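Life After White Bread: One Month With Sourdough, Rye and Almost No Packages

When I moved to Karnwood, I was eating the same bread every day. It was white, soft and already sliced, and it stayed soft for 20 days, which I once considered a good quality. My neighbors were talking about giving up bread completely. They said they slept better and their stomachs felt flat. I was curious, but I come from a family where a meal without bread is called a snack. So I made a smaller promise: for one month I would eat only bread with a short list of ingredients.

The first surprise was the reading. In the supermarket I stood a long time in front of the shelf, turning the bags around. A loaf with a picture of a wheat field had sugar as its third ingredient. Another one, very dark, got its color from malt syrup and contained mostly white flour. The word "multigrain" says only that there is more than one grain inside. If you want whole grain, look for the word "whole" in the first ingredient.

The second surprise was the price. Bailly, the bakery on the hill, sells a sourdough that costs more than my whole lunch used to cost. It has flour, water and salt, and it is heavy like a stone from the river. I bought half of one and cut it too thick. My jaw was tired, but I was not hungry again until the evening.

Sourdough is raised by wild yeast and bacteria that live in a mix of flour and water. The dough rests for many hours, and the bacteria make the acids that give the sour taste. Some people find this bread easier to digest than the quick kind. I cannot say if this was true for me, or if I was simply eating less of it. It still contains gluten, so a person with celiac disease must stay away from it.

In the second week I tried rye. The mill in Jorkuldale sells a coarse flour called Bimora, and I used it for a loaf that did not rise at all. I ate it anyway, in very thin slices with butter and radish – and it was good! The next one I made with 200 grams of rye and the rest wheat, and it looked like something you can give to guests.
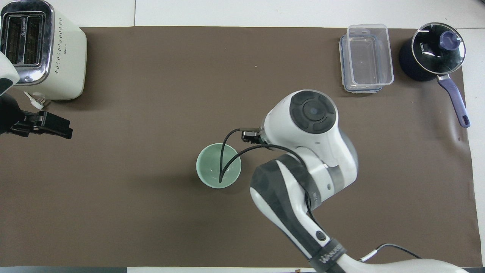 Does bread from the freezer lose its good qualities?
Most of what you want from bread, including the fiber, stays there when you freeze it. Slice the loaf on the first day, close the bag well, and put the slices in the toaster directly from the freezer.

The freezer solved my biggest problem, because one person cannot finish a big sourdough before it gets hard. Now I keep 2 loaves there, one rye and one wheat. The hard ends go into soup, or I dry them in the oven and crush them for breadcrumbs.

The month ended, and I did not go back to the old bread, except one time at a picnic. It was sweeter than I remembered. I don't feel like a new person, and my skin is the same as before, but breakfast takes longer and I like that. In November I want to try baking with spelt, if the mill has it.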